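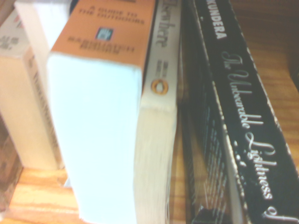 I help out with our town library's reading club, and in June we were invited to an open day at Dravport, where they're teaching a robot arm to work with books on a bookcase. I came home completely buzzing and full of questions! We got to see things up close from the arm's side too, with a few leaning paperbacks and the black spine of The Unbearable Lightness of Being filling the view. I love that they used real novels — the kind you'd find at anybody's house — and stood them at all sorts of angles.

My question is about setting up a demonstration of our own. Luvico, the company one of our parents works for, has offered to bring a small arm to our reading room for a morning. We'd have nearly 1,000 books to choose from and a room full of kids who will want to get as close as they possibly can. What should I ask for, and how should I set up the furniture?

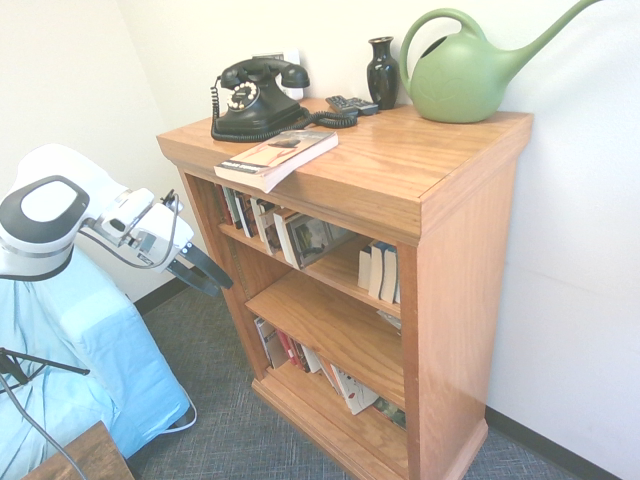 I should say the room is carpeted and has one big window, and we can't drill into anything. The bookcases are heavy enough that they don't wobble. I'd also like people to be able to ask questions while it's running, so if it's very loud please warn me.

Asked by Ye-rin Myung
877 views, 2 answers

Answer from Gholamreza Hassanpour

What a fun thing to host! I've run two of these at our community college and here is what I'd do.

Talk to Luvico before you move any furniture. They'll know how far the arm reaches and how much clear floor they want, and that decides where your bookcase goes. Ask who will be standing at the stop button and make sure that person isn't also giving the talk. Tape a line on the carpet for the kids (painter's tape, it comes up clean).

Then the practical stuff:

1. Pick a small set of books and keep them together in a box. Mix thick and thin. Leave one shelf mostly clear so there's space to put things down.

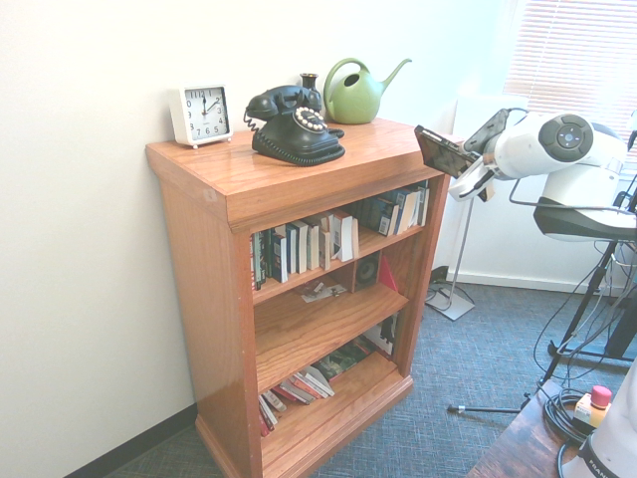
2. Close the blinds. Sun moving across a glossy shelf gave us trouble the first time, and we lost a good half hour to it.

3. Run cables along the wall side, away from the audience.

4. Plan for misses. Kids cheer just as hard when a book falls over, so let it happen and have somebody talk through what the arm was trying to do.

Noise was no problem for us, people were chatting right through it. Your arm may be different, so ask.

Answer from Seul-gi Moon

Bring snacks lol. Also do it before lunch, ours dragged on and the little ones were done by 1. Not sure about the carpet, ours was tile.

Comment from Ye-rin Myung

Thank you both! Box of books is already started and I've written to Luvico about the floor space. Will post again once we have a date.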